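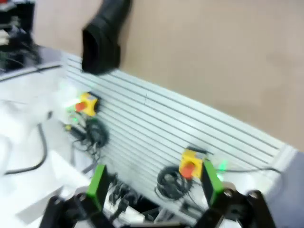 Felicja Malinowski has been fitting out workbenches for fifteen years, the last four of them at Dotwood, and she still starts every job by asking where the stop buttons will go.

"People pick the bench top first and leave the buttons until the end," she says. "Then there's no room left, and they end up under the shelf."

She prefers slotted aluminium for any bench that will be changed later. The panel costs more than a plain board, but parts can be slid along the grooves and clamped again without drilling. Scratches don't bother her. "It's a work surface. It gets marked in the first week and then you stop looking."

Her usual layout has two emergency stops on the one panel, set apart from each other. She uses the standard kind, a red mushroom button on a yellow housing, and won't fit anything in another colour. Asked whether two is too many for one bench, she shakes her head. "You don't stand in the same spot all day. I want one I can hit with either hand."

Czesław Szulc does the wiring. He came over from Kozłowski in January and shares the workshop with her. His complaint is cables. "Everyone wants the bench tidy on the day it's handed over. Come back in a month and there's a bundle lying across the top." He leaves spare length at the back and ties it loosely, so a button can be moved without pulling new cable.

He likes green indicator lights to be somewhere you can see them while you work. Felicja is less keen and says they get lost against a white surface in a bright room. They have not settled this.

A bench panel with buttons fitted comes in at around $800 before labour. Felicja says most customers ask to drop the second button when they see the quote. She takes off the drawer instead.

Neither of them has a bench like this at home. Czesław has an old door on trestles. Felicja does her own repairs at the kitchen table, with a towel down.

28 Jun 2021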